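Public libraries should stop requiring proof of address before they issue a card. The position will be familiar to colleagues in the Nornlow district, where it has been debated twice without a vote, and it deserves a fuller statement than a short meeting allows.

The rule is an old one. It was written when a library's holdings were paid for by a single town and used almost entirely by that town's residents, and when a utility bill was something every adult received in the mail. Neither condition holds today. Many households receive no paper bills. People who rent a room often have no bill in their own name, and people who are between homes have none at all. A rule meant to confirm residence now mainly measures whether a person's paperwork is in order.

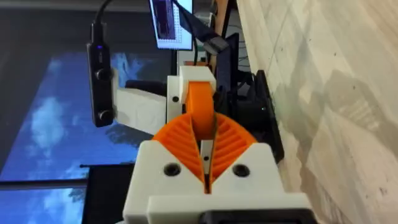 The cost of this falls on those with the most to gain from a card. A resident who arrives with a passport and a bank statement is served in minutes. A resident who arrives with neither is handed a leaflet and asked to return. At the Marinescu branch, staff recorded 324 incomplete applications over the past year. Only 60 of those applicants came back with the missing documents. The remainder may have found what they needed elsewhere, but it would be unwise to assume so.

Ese Anozie, who manages the branch, has described the practice as "a polite way of saying no." Her staff do not enjoy enforcing it. They are trained to help people find things, and they spend part of each shift explaining why a person standing in front of them cannot borrow a novel.

Those who defend the rule argue that it protects the collection. Their concern is reasonable and should be answered directly. Books are lost every year, and replacing them draws on the same budget that pays for opening hours. An address, however, is a weak form of security. The district does not send anyone to the door to recover an overdue book. It sends a notice, and most notices now go by email or text message.

A limited card would meet the concern at little expense. The applicant would give a name and one means of contact, and could borrow up to five items at a time. After six months of ordinary use, the limit would be lifted. The Stutov district has lent on these terms for several years, and its director, Tanko Haruna, reports that losses on limited cards are close to those on standard ones.

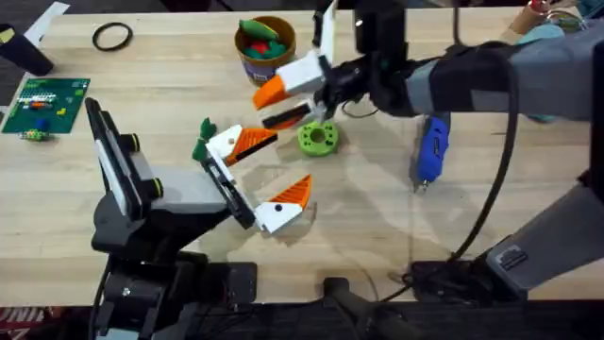

## The question of fairness to taxpayers

A second objection is that residents pay for the library and should not be asked to support borrowers from outside the district. Some nonresidents would certainly obtain cards. Most would be people who work or study here – people who already use the reading rooms, attend the evening talks and buy their lunch across the street. Lending them a book adds very little to the cost of serving them.

There is also a price attached to the present system. Checking documents takes staff time, as does storing copies of them securely.

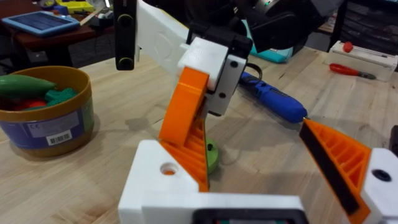 **By Serena Fiore**
*Commentary, Nornlow Library Review*

The district's lending policy comes up for renewal in January. I ask the board to adopt the limited card for a trial period and to publish the results, including any losses, in full. If the losses prove serious, the present rule can be restored by a simple vote.

I would add one request. Whatever the board decides, the wording on the application form should be changed. It now reads "Applicants without proof of address will be refused." A public institution can find a better sentence with which to greet the public.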